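Rerker 77 desk monitor – set-up guide
Section 4: Picture settings
Revised 28th May, Catrin Owen, Dinthorpe office

Do section 3 first (stand, cables, power). If the screen wobbles on the Lukáč stand go back and tighten the collar screw. Settings will keep, wobble won't fix itself.

4.1 Before you touch anything

1. Screen on. Leave it on for 10 minutes. Colors drift while it warms up.
2. Peel off the front film if it's still there. Pull slowly from a top corner.
3. Blinds as you normally have them. Desk lamp too, if you work with one.
4. Sit where you normally sit. Top edge of the screen at eye level or a bit under.
5. Turn off night mode on the computer, and any app that warms the colors in the evening.

Note – laptop users: set the laptop to show on the Rerker only, at least for this part. Two screens side by side will fool your eyes.

CAUTION: No glass cleaner, no paper towels. Dry soft cloth only. Scratches in the coating are not covered.

4.2 Getting into the menu

1. Press the stick on the back, lower right. Press, don't push sideways.
2. Up/down moves through the list. Right opens an item. Left goes back.
3. Pick Picture, then Mode, then Custom. The other modes lock half the sliders.
4. If the menu disappears while you're still reading it: Menu, Timeout, Long.

If the menu asks for a code, someone has turned on the lock. Factory code is 3173. Change it under Menu, Lock if the screen is in a shared room, and write the new one down somewhere that isn't a sticky note on the screen.

4.3 Brightness and black level

These are two seperate sliders and people mix them up. Brightness is the lamp behind the panel. Black level is how dark the darkest parts get.

1. Set Dynamic Contrast to Off.
2. Set Brightness so that a blank white page looks like paper and doesn't glow at you.
3. Set Black Level to the middle.
4. Open something with a lot of dark in it. Full screen.
5. Move Black Level down until dark areas start to merge, then back up until they come apart again. Stop there.

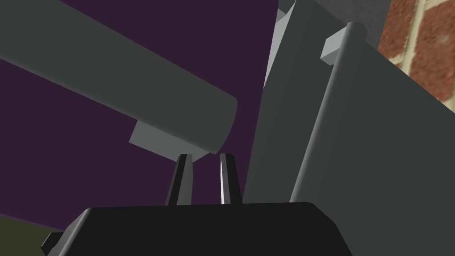 Black Level is right when dark things still have edges. Too low and everything near black goes to one lump. Too high and black turns to gray fog, worst in a dim room. Look at the top of the black housing – it's a smooth, nearly matte black, and the beveled rim along its upper edge is only slightly lighter. You want to see that rim without leaning in. Same with the small black tab out at the far left, its corner should show against the darker background. Then the other end of the scale: the bright strip down the inner edge of the right finger should be a clean thin line and not bleed into the black beside it. If it bleeds, drop Contrast a notch and check the rim again.

Note – Black Level and Contrast pull on each other. Expect to go back and forth a couple times. Small steps.

4.4 Color

1. Picture, Color Temp, Normal. Start from there.
2. Whites look blue? One step toward Warm. Whites look yellow? One step toward Cool.
3. Look away for a minute. Look back. First impression counts, your eyes adjust fast.
4. Leave Saturation alone unless skin looks sunburned. Then down, never up.
5. Leave Hue alone. Really.

The per-channel sliders (Red, Green, Blue) are under Color Temp, User. Only go in there if you have a meter. To get out of a mess: Color Temp, Reset. That clears color only, your brightness and black level stay.

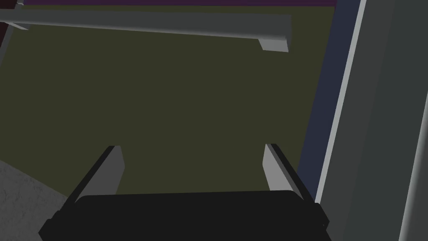
Can I use the same settings on two Rerker screens?
Start with the same numbers on both, then adjust the newer one by eye until a white page matches. Panels differ a little out of the box, and an older one will usually be dimmer.

4.5 Sharpness and text

1. Check the computer is sending the screen's native resolution. Blurry text is nearly always this.
2. Sharpness to the middle. Higher puts pale halos round letters.
3. Overscan Off. If the taskbar is cut off at the bottom, this is why.
4. Text still fuzzy and you're going through a Civach hub? Plug straight into the computer and compare. Clears up – it's the hub or its cable, see section 3.

4.6 Saving

1. Menu, Save, pick slot A or B.
2. Wait for the tick. Don't pull the power before the tick shows.
3. Turn the screen off and on with the stick. Check your settings came back.

Slot A for day, slot B for evening works well. To switch, hold the stick up for a moment.

CAUTION: Factory Reset wipes both slots and puts the lock code back to the original. There is no undo. Write you numbers down first, there's a blank table inside the back cover.

4.7 When to do it again

Run through 4.3 and 4.4 again after 500 hours of use (Menu, Info, Hours), or when you move desks or change the lamp. A desk by a window may want a lower-brightness slot once the August sun is gone.

Screen flickers, goes pink down one side, or won't hold settings after a restart – stop adjusting and go to section 6, Faults. Have the serial number ready, it's on the label under the stick.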